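Collar (tubular ware)

A collar is the wider band at the open end of a tube, cylinder or other hollow upright object. It may be formed from the same piece as the body or made separately and fitted over the end. Collars are found on stands, posts, holders and many kinds of household ware.

Shape

Most collars are rounded at the lip, and some flare outward from the body. A rounded lip is easier on the hands than a cut edge and adds stiffness to the mouth of the tube. Makers usually state the outside width of the collar and of the body separately, for example 40 and 32 mm.

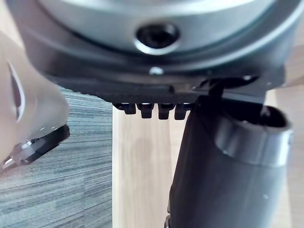 Separate collars are held by a tight fit, by glue, or by a screw or pin. The Zukness catalog listed 19 patterns, most of them plain. Rowena Bautista, who compiled a later guide to the Zukness range, grouped them by lip shape and left color out of the numbering.

Finish

Collar and body do not always have the same finish. A glossy rim over a matte body is a common pairing, and it can be had on one-piece and two-piece ware alike.

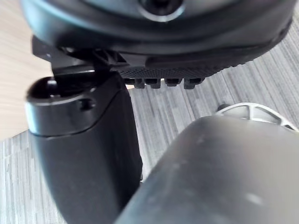
Black column with a wider collar, open at the top. A small round hole is visible below the rim.

See also: Ferrule; Flange; Bead (metalworking)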